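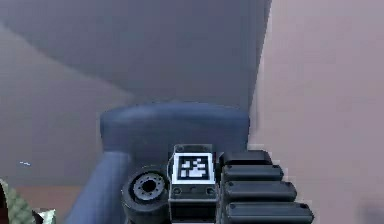
Thema: Teleoperation in der Sim, Hand vormachen oder fernsteuern?

firkorau_bastler, 23. August 2018
Hallo zusammen, ich sitze jetzt seit Mai an meinen Demos in der Simulation und komme mit der Fernsteuerung einfach nicht so recht voran. Sobald die Hand dicht vor dem großen blauen Teil steht, verliere ich das Gefühl für den Abstand und fahre viel zu zaghaft. Von 14 Durchläufen habe ich 9 behalten, der Rest war Gezuckel. Wie macht ihr das?

Surachet Panyasiri
Ach, das kenne ich gut! Schau beim Heranfahren mal auf den Marker mit dem weißen Rand oben auf dem Block, an dessen Neigung sieht man die Drehung der Hand viel früher als an den Fingern. Und nimm die Geschwindigkeit runter, bei mir läuft es mit 10 Prozent am schönsten.

allotico_fan
Da muss ich lieb widersprechen, Surachet. So langsam vorgemacht, lernt der Arm das Zögern gleich mit. Ich führe den echten Arm lieber von Hand und spiele die Bahn danach in die Sim ein.

Surachet Panyasiri
Wenn man einen echten Arm hat, gern :-) Zögern kann man doch rausschneiden.

firkorau_bastler
Einen echten habe ich leider nicht. Ich probiere heute Abend erst mal das mit dem Marker, danke euch beiden!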